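Geltero Latch Box, One Lid Later

I fix up old circuit boards as a hobby, mostly power boards and control boards out of dead appliances, and for years they lived in cardboard. Shoeboxes, cereal boxes, one very sad pizza box. So in April I finally bought a Geltero latch box from Skulley, the little hardware store over in Wastbridge, and then I went back and bought more of them (you see where this is going). I've now lived with them long enough to have opinions.

First off, they're the frosted white kind you can sort of see through, with two clips along the front. You can't read a label through the side, but you can tell whether the thing inside is a power cord or a pile of heat sinks, and that's all I need when I'm hunting for something at night. The lid sits flat enough that I've started using the closed box as a little raised bench — board on top, parts inside, everything in one spot.

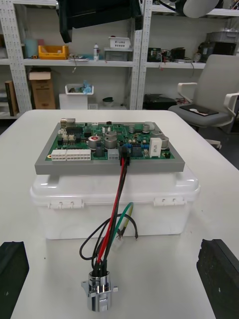
I didn't expect to like that part so much! My back certainly does. A few inches of extra height means I'm not hunched over squinting at solder joints, and when dinner's ready I pick up the box with both hands and the whole project moves to the shelf. The one thing I'd say is take the board off before you go for the clips. I popped a latch with a board still sitting up there once and caught it with my elbow, and I don't want to talk about it.

The clips themselves are fine. Kind of stiff for the first week, then they loosen up and stay that way. I had a Vogler box before these with a lid that just pressed on, and it let go every single time I lifted it by the rim. No comparison, really. I also like that the Geltero sides have ribs, so the box doesn't bow when you load it with transformers.
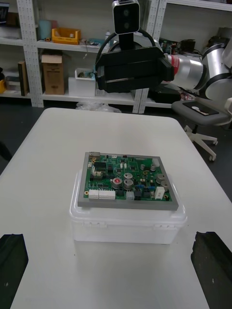
Mine bowed anyway, wrote one reader after my first post about these, and it was the lid and not the sides. Stack three full ones and the bottom lid dips in the middle. Fair enough! I only stack two, and I keep the heavy one underneath, so I'd never run into it. If you're building a tower, put them on a shelf instead.

My other gripe is static. It's plain plastic, so bare boards go in bags before they go in the box, and I wish the box came with some kind of liner. I cut up an old foam mat for mine, which works okay and looks terrible.
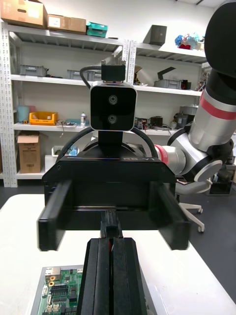

Would I buy it again?

Yep, and I have. For small boards, screws, cables and all the odds and ends you swear you'll use someday, it's a good box at a fair price. I'd skip it for anything really heavy, and I'd skip it if you need to see exactly what's inside, in which case get the clear version. Skulley had 10 of the white ones left on the bottom shelf last time I was in, next to the paint trays.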